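The Box That Ate the Hallway

Does renting your kitchen gear, your drill and your winter coats really leave you with less stuff? Fergus Semple spent a year finding out.

The pitch for Gavby is easy to like. You pay a monthly fee, you pick what you need, and when you are done with it you send it back. The company calls this living light. I have been on the plan since last September and I would call it something else, mostly living near a stack of cartons.

I should say up front that I went in doubting it. My mother borrowed a cake pan from next door and took it back with a slice of cake in it, and she did not need an app for that. But three friends had signed up, and all three talked about it the way people talk about a new gym. So I paid my 25 dollars and ordered a stand mixer, a sewing machine and a carpet cleaner.

The mixer was fine. It was a Cestetti, heavier than the one I would have bought, and I made bread with it for two weeks. Then it sat. Gavby lets you keep a thing as long as you keep paying, and paying is the easiest thing in the world to go on doing. By the time I sent it back I could have bought a used one and had change for flour.

Effie MacBrayne has been studying how people store things at home since long before anyone rented a mixer by post. She is not sold either. "People don't mind the owning," she told me. "They mind the closet. If the thing is still in the closet, what have you changed?" She asked what was in mine. I told her about the sewing machine, which I had used once, to hem a curtain, badly.

Gavby's own numbers sound better. The company says 91 out of every 100 items come back in good enough shape to go out again. I asked Kenneth Hepburn, who handles member questions there, how long the average item stays in a home before it comes back. He said they don't share that figure. I asked how many members have something they haven't used in a month. They don't share that one either. He was very nice about it.

What they do share is a great deal of cardboard. Every item has its own carton, and you are asked to keep the carton for the return trip. So now there is a mixer on the counter and a mixer-shaped hole in a box in the hallway - and the box is bigger than the mixer. I folded one flat once, tore a corner, and was charged for a new one.

There are people it works for. Baltasar Olmedo moves every few months for his job and hasn't owned a pan in years. He showed me his apartment, and it was as bare as he had promised, with two chairs and a lamp from Wanberg that he said he might keep. He likes the plan and he has done the math. Good for him. I notice that he also eats out most nights.

Ailsa Pollock, who lives upstairs from me, dropped out after one winter. She had rented a coat, got fond of it, and found that buying it outright cost more than it did in the store, even after all she'd paid in. She bought a different coat. It's a nice one, green, and it hangs on a hook by her door where she can find it.

I looked at the rivals too. Su is cheaper and slower, and its list of tools stops at a drill. The library in my part of town lends a drill for nothing. It also lends a carpet cleaner, as I learned the week after mine went back, and you carry it home by the handle.

My plan runs until the end of the month. The sewing machine is still here. I keep meaning to do the other curtain. 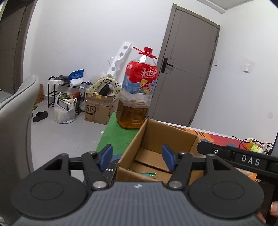

Home and Money Desk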